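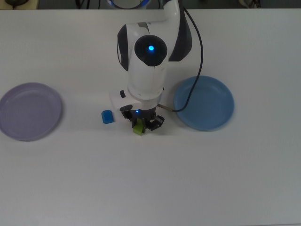 Drollell Evening School
Setting Up a Small Café, Unit 2: Tableware and Breakage
Handout for the Curkbridge group

In the last unit we looked at the menu. Now we come to the things the food is served on. Many new owners choose plates in one afternoon, from the color only, and later they must buy again.

Terms for this unit

Cover: one place for one guest, with all that the guest needs to eat.
Par stock: the quantity of each item you want to have in the house at all times.
Breakage: all pieces that leave the stock, also the chipped ones and the ones that disappear.

How to find the par stock

Count your seats first. Then ask how many times each seat is filled before the dishwasher can give the plates back. For a breakfast place with quick guests this number is higher than for a dinner place. Add a reserve for breakage. Keep the reserve on a separate shelf, or it will be used as normal stock and you will not notice that it is gone.

Worked case: Morsy

Morsy is a lunch room with 14 seats. The owners bought 300 pieces of tableware before opening, and paid 2,868 dollars for everything, with delivery. The quantity was more than enough, but the mix was wrong. They had many large dinner plates and too few small ones, and the lunch menu was mostly soup and cake. By July the small plates were washed by hand in the middle of service.

Please calculate the average price per piece and write it in your notebook. We will compare it with the prices from Lulis, which sells only by the full box.

Color and shape

A plate with a rim keeps sauce inside and is easier to carry. A flat plate looks modern but it is slow to carry when the room is full. If you mix colors, stay with one maker and one size, so that the plates still stack. Ask the seller how long the color will stay in the catalog.

For next time

Visit one café and write down which plate is used for which dish. Read Unit 3 up to the part on glasses.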